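Plillell shared workshop, notebook for Thongdee (the two-armed machine)
June 24, 2018

Carried on from the last entry. The real arms are still in bits on the long bench, waiting for the shoulder bearings, so today was simulation again, plus an hour with the left wrist after lunch.

Loaded the Flunda room, the newer file with the door and the cabinet fronts in it. It takes a long time to open on the old machine. Turned shadows down a notch and it became usable. Somkiat's copy of the room has the walls as one solid lump and mine has them split up, which matters for collisions. We need to agree on one. I would keep mine and delete the other, but he has done work on his cabinet hinges that I don't want to lose.

First job was the finger spacing. The gripper drawing has the jaws opening to 50 mm, and the model had been opening further than that for some time without anyone picking it up. The limit was set on one finger only, with the other one copying it through a mimic joint that had its own, looser limit. Fixed in the description file. Checked by commanding full open and reading the joint values, then by eye. 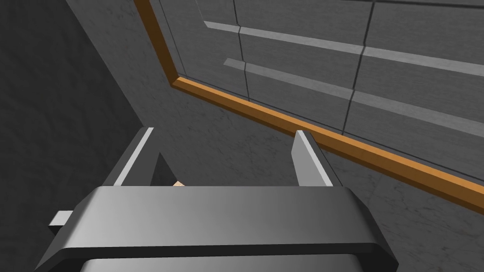

Gripper at the wall, fingers open. Orange trim beyond.

After the fix the joint values agree with the drawing. I also found that the palm collision box was a leftover from the first version and stood proud of the shape we draw. That explains the contacts we were logging with nothing near the palm. Made a new box, slightly inside the drawn shape. No stray contacts in the runs after that.

To do, from this part:
- put the corrected limit in the firmware settings too, or we will be caught out when the real fingers go on
- ask Young-sook for the date of the gripper drawing, the title block is blank
- rename the finger joints, "left2" is no help to anyone

Second job, reaching for a pull knob. The planner from Mamness wants a target pose for the palm, not for the fingertips, and I have been adding the offset by hand in each script. Moved it into one function. Ran 188 reaches overnight on the old code, so I have something to compare with. Of those, 17 stopped early with a joint at its limit, nearly all of them elbow. Same set is queued again for tonight with the new function and nothing else changed.
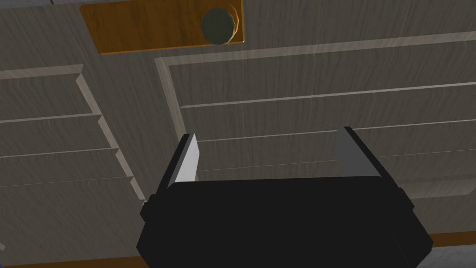
The approach height needs to come from the target and it currently comes from a constant I typed in back in November. That was fine while all the handles in the room sat at the same level. With the louvred cabinet it is no use: the round knob is up on the orange board, well above the fingertips, and all there is in the gap between the fingers is slatted front. A straight push from a pose like that would put the tips into the wood. So the script has to lift first, then go in. I have written it as two moves with a pause between them. The pause can go later.

Two things came out of trying it. The lift is slow when the elbow is nearly straight, and you can hear in your head what the real gearbox would make of it. I have capped the speed in that region. Also, the planner will happily choose a wrist angle turned right over, which is legal in the model and will tear the cable off on the real one. Cable is not modelled. Added a limit on the wrist roll as a stand-in for it. Value is a guess until I can turn the real wrist with the loom fitted.

Which I half did, after lunch. Left wrist, on the bench, no power, loom taped on where the clips will be. Turning it by hand it goes freely up to a point and then the tape starts to lift. Marked the spot on the housing with pencil. It needs doing again with proper clips. The wrist also has a small amount of play that it did not have when I packed it away. Might be the grub screw. I nipped it up and it seemed better, but I did not have the dial gauge (someone has borrowed it, please put it back in the drawer under the pillar drill).

Third job was the door. This is the one everybody wants to see and I have been putting it off. The plan is to bring the base up to the door, hold the lever with one gripper, turn it, and back away with the door. For now I only want the base to arrive in a sensible place with both grippers raised and clear of the walls.
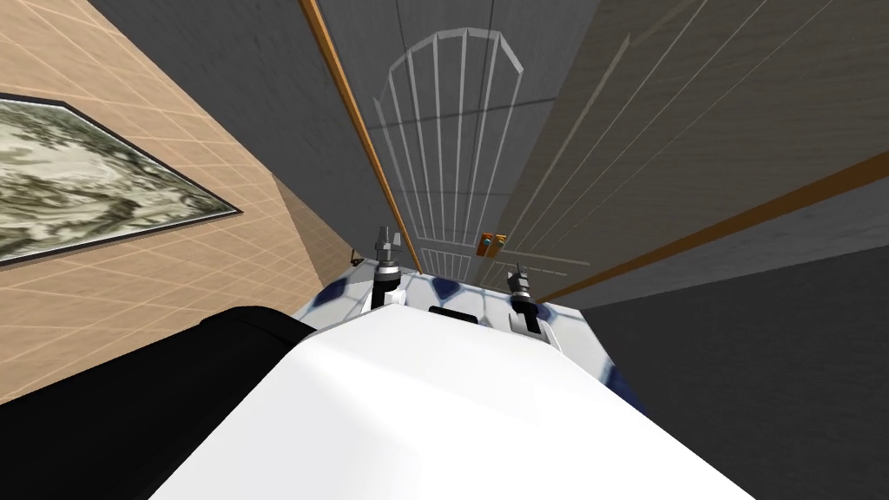 Kanokwan Thepsuriya thinks the base should stop further back and let the arm do more of the reaching, and that we are making trouble for ourselves by parking close and then having to reverse with the door swinging at us. She would also like the handle treated as a separate part with a spring on it, so that letting go too soon shows up as a failure. At present it stays wherever it was left, and she says a test that can't fail in the way the real door fails isn't worth the electricity.

I agree about the spring. Put one in, very soft to begin with. On the stopping distance I am less sure. Further back means the elbow is straighter, and that is the same trouble as with the cabinet. I tried her distance and mine with everything else left alone. Hers arrives more cleanly. Mine has more left in the arm once it gets there. Have gone for a point between the two and will look at the numbers when there are some.

While at it I found that the base was arriving turned slightly off from where it had been told to face. Small, but always the same way. I suspected the wheel radius, measured the model against the drawing, and the radius was right. It was the track width. The wheels were moved outwards when the battery tray changed and the drive code was never told. Corrected, and the heading error is gone as far as I can see from the log.

The head camera still tilts with the body when the base brakes. On the real machine it will be worse, with the mast being what it is. I have left it alone today.

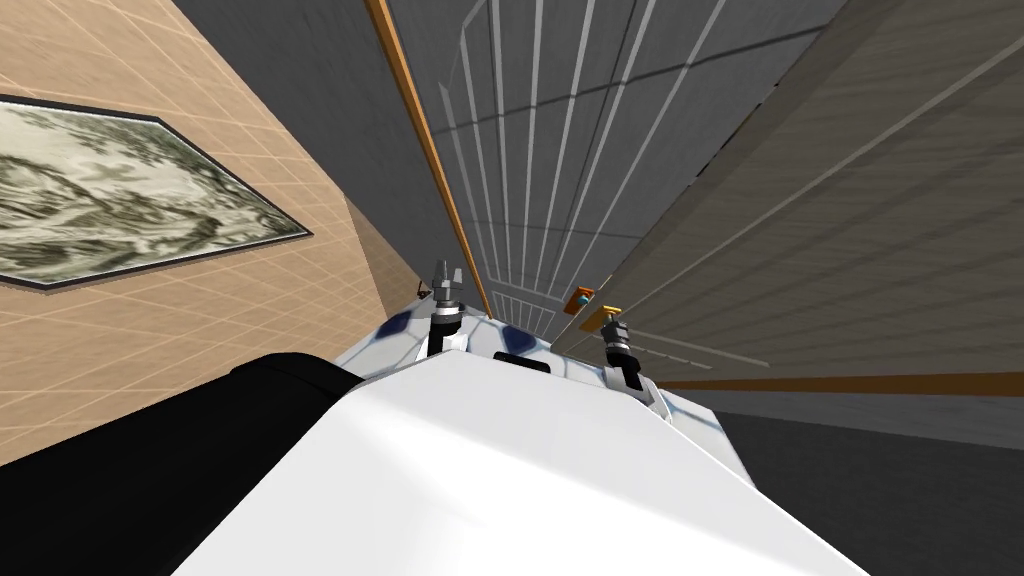
Next was the order of the arm moves at the end of the approach. Both arms were coming up together as the base slowed, and the two motions were fighting each other in the balance check. Changed it so the base comes to rest first, then one arm, then the other. It looks slower and it is, but the check passes with room to spare. Once the real weight of the forearms is in the model we may be able to overlap them again. The weights in there now are from the material list, with no screws, no wire and no glue. Wenceslao has offered to weigh each part as it comes off the bench and write it on masking tape on the part itself, and then I can type them in.

Tried a few grasps on the lever by driving the arm by hand with the sliders. Awkward, and I would not draw anything from it except that the fingers want a softer face. The pads as modelled are hard and the lever slides along them. Leandro has offcuts of rubber sheet in his bay and says to help ourselves. I will cut a pair of pads and stick them to the printed fingers before touching the friction numbers, so that there is something real to match.

Left running: the reach set again, with the log going to the shared folder and not to my home folder this time. Please don't switch off the machine by the window. The fan is noisy but it is meant to be.

For next time:
- compare the two reach sets, elbow limits first
- clips on the wrist loom, then redo the pencil mark and put a proper number in for the roll limit
- stiffen the handle spring in steps until the lever returns by itself
- decide which Flunda room file we keep (Somkiat and me, with both open side by side)
- rubber pads
- order M3 heat-set inserts, there are 14 left in the tub and the second forearm will use them up
- chase the shoulder bearings

Later, same evening. Young-sook found the gripper drawing. It is the current one, so the jaw opening stands. She also pointed out that the drawing shows a chamfer on the fingertips that the printed ones do not have. The printed ones came from an older file. They will do for the pad test but they should be reprinted before we let them near anything painted.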